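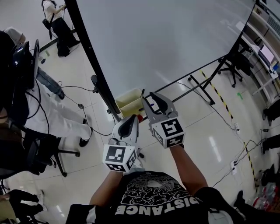
Whiteboard corner, cables and all.

Quick one, lunch is nearly over. We're rearranging the office and the floor is the worst bit. Cables everywhere. Noreen wants the whiteboard by the desks, Koen wants it gone, I just want to roll a chair without hitting a power strip. 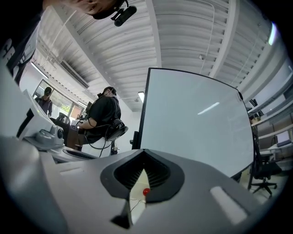 Also the lights. Too bright for me after 5, teh tubes especially. Rafia says get a lamp. Maybe. Ordered 34 cable ties from Pendov, should of got 100. More when they get here.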